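Notebook, Teleoperation, Ruvport site
Thu 19 February
Entry by: Stellan Midtbø
Operator: Siv Hedlund
Project: Lunde, tabletop transfer by remote demonstration

Purpose of the session

To continue recording demonstrations of the cup transfer task under the revised operator instructions, and to settle whether transparent cups are to be kept in the same task definition as the colored ones or entered separately. The question was left open in the previous entry and has delayed the annotation work.

The Lunde set stood at 1548 accepted demonstrations when the session opened. Of these, 352 are cup transfers. The remainder are the drawer, cloth and bottle tasks, which are not discussed in this entry. The agreed total remains 3000.

Task as given to the operator

Cups are to be moved between the blue tray and the counter, one at a time, in the direction stated on the episode card. The operator works from the Komine hand controller and the monitor view only. She does not look at the counter directly while an episode is being recorded. Cups may be placed upright, upside down or on their sides, and the starting arrangement is to be disturbed by hand between episodes. The operator may choose the grasp. She may not push a cup along the tray with closed fingers in order to bring it into reach, except in episodes marked "contact" on the card.

An episode begins when the operator presses the left pedal and ends when she presses it again. An episode in which the pedal was pressed late is kept if the grasp itself is complete in the recording.

Setup and checks

Controller zeroed twice. After the first zeroing the gripper opening on the monitor lagged the hand controller by a visible amount at the wide end of travel. The second zeroing corrected it. This is the same fault as was noted in September, and the procedure written at that time (power the controller first, then the arm) was not followed this morning. I have moved that line to the top of the start sheet.

Wrist view checked for focus at the fingertips. Exposure fixed by hand. With automatic exposure the view darkens each time a bright highlight on one of the clear cups passes near the center, and the operator loses the rim at the moment she needs it. Fixed exposure gives a duller picture but a steady one.

Controller scaling left at the middle setting for the first block. At the low setting S.H. finds that she has to release and re-engage the clutch too often to cross from the tray to the far part of the counter, and each release leaves a short pause in the recorded motion. Pauses of that sort have already been learned by the Mevum policy, which stops in midair over the edge of the tray when nothing requires it to.

Block A: clear cups

The difficulty with the clear cups is chiefly one of seeing. When several stand close together their walls overlap on the monitor, and the operator cannot readily say which rim belongs to which base. S.H. has taken to finding the octagonal base first and judging the position of the rim from it. She describes the ridges and the small mark at the center of the base as the only parts of the cup she trusts.

Her approach in the upside-down case is to bring the fingers in low, at the rim, where the wall is widest, and to close slowly until the outline of the cup changes. There is no force display on the present controller. We therefore depend on that change of outline as the signal to stop closing.

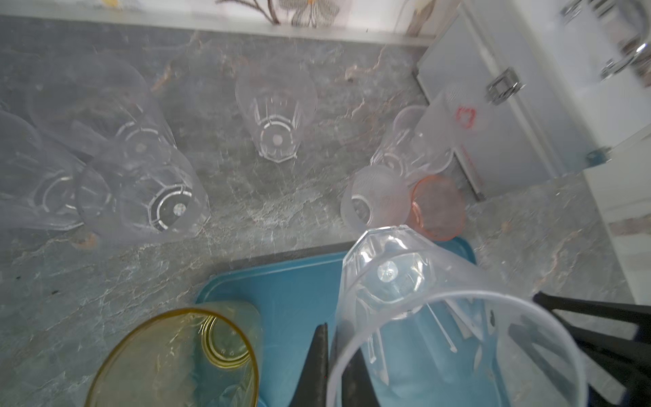

Block A. Clear cup in the gripper over the tray, base up, fingers near the rim.

Closing past the point of contact was frequent in the first part of the block. The cup is thin-walled and takes the pressure without any obvious sign on the monitor until it is released. I asked S.H. to close to contact, hold for a breath, and lift only then. Her episodes became longer and, in my judgment, more useful. The short hold gives the annotators a definite boundary between "grasp" and "lift", which they have been placing by guesswork.

Block A was interrupted once for the network. The controller reported late packets, and I had S.H. park the arm until the warning cleared. The episode in progress was rejected.

Rejected in Block A: 5 episodes in all, including the one above. Two were released too high above the counter. One was started with the wrong card. One contained a long search with the gripper outside the tray altogether, and S.H. asked for it to be withdrawn herself.

Block B: cups lying on their sides

The arrangement was changed to cups on their sides in the tray, mixed clear and colored. I expected this block to be the easier one, on the ground that a lying cup presents its whole length to the fingers. S.H. disagreed before we began, and her reasons are worth recording.

First, a lying cup rolls. If one finger touches the wall before the other, the cup moves away from it, and the operator then chases it across the tray. Both fingers must arrive together, or the cup must have something behind it to rest against. Second, the operator has a choice between taking the rim, with one finger inside the opening and one outside, and taking the body across its width. The rim grasp is reliable but leaves the cup hanging at an angle that is awkward for placing. The body grasp places well but needs the wider opening and a good centering of the wrist. Third, on the tray the clear cup takes on the blue of whatever is under it, and the lower part of the rim is easily lost.

We agreed that the operator should pause with the fingers open just short of the cup, correct the wrist rotation there, and then commit to one of the two grasps. A change of mind after contact is to be treated as a failed attempt within the episode, and marked with the right pedal. The episode itself may still be accepted if the second attempt is clean.

Instruction to annotators for this block: label the grasp as "rim" or "body" at the moment of contact. Do not infer it from the way the cup hangs afterward. 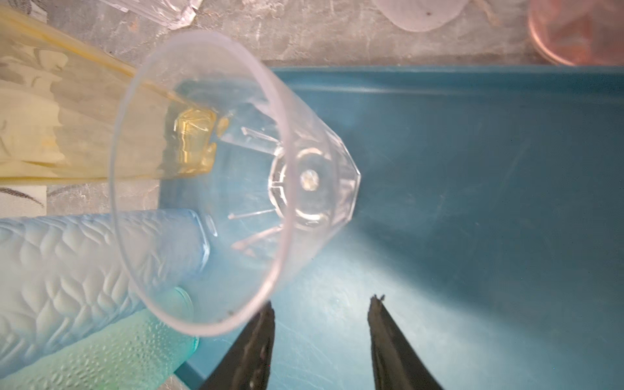
Block C: colored and textured cups

The colored cups were recorded last. S.H. worked faster here and required no prompting. The textured surfaces, both the wavy pattern and the raised dots, are plain to see on the monitor, and she reports that she can judge the turn of the cup from them as it comes into the view.

The yellow cup with the handle needs a note of its own. The operator instructions say nothing of handles. S.H. asked whether she should grasp the handle, avoid it, or treat it as any other part of the cup. I decided that for the present the cup is to be taken by the body, with the handle left clear of the fingers where the starting position allows. A separate card for handle grasps will be written once we have a placing fixture that makes sense of them. Earlier episodes with this cup follow no rule and should be reviewed before they are used for training.

I also tried S.H. on the higher controller scaling for part of this block. Travel across the counter was quicker. Fine positioning suffered, and she overshot the far cups, which stand close to the wall and to the case. The arm was stopped once by the software limit on that side. The limit behaved as intended and has been left where it is. Scaling returned to the middle setting, and the episodes at the higher setting are tagged so that they can be removed as a group. 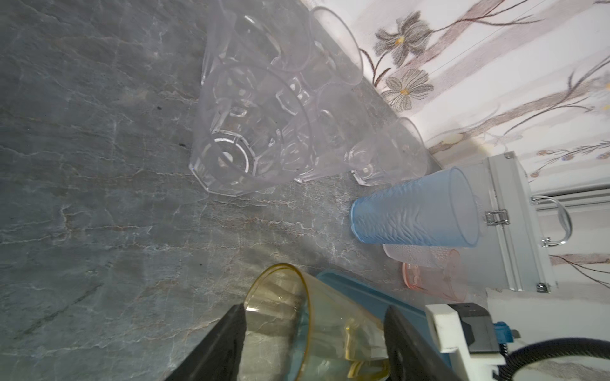 Remote Manipulation Group, Ruvport

Observations on the operator's work

S.H. makes fewer corrections of the wrist during an approach than I do. She sets the rotation high above the cup and descends with it nearly fixed. My own episodes, on replay, show small turns of the wrist all the way down, and these carry no information about the task. I propose that new operators be shown her replays before their first session and be asked to copy that habit. She has consented to this.

She has asked in return for a marked neutral position on the controller stand. At present she finds it by feel at the start of each episode, and it drifts in the course of a morning.

Decision on the clear cups

They stay in the same task definition. The motion is the same, the cards are the same, and a separate task would divide a set that is already small. A material field will be added to the episode record with the values "clear", "frosted" and "colored". Frosted cups are to be entered as frosted even where they carry a tint. The yellow cups are translucent but are to be entered as colored, as S.H. reports no difficulty in seeing their edges.

Outstanding

Review the earlier yellow handled cup episodes against today's rule (S.M.).
Add the material field and fill it in for the existing cup episodes (S.M., with annotation).
Write the hold-before-lift instruction into the operator sheet, Block A wording (S.H.).
Mark the neutral position on the Komine stand (S.H.).
Check with Mevum training whether the clutch pauses can be cut automatically or must be marked by hand. If by hand, the drawer episodes come first.
Replace the left pedal. It registers a double press when released slowly.

Accepted count for today not yet entered. Replays from Block C are still to be checked, and the total will be written in beside this line when that is done.

Signed S.M., read by S.H.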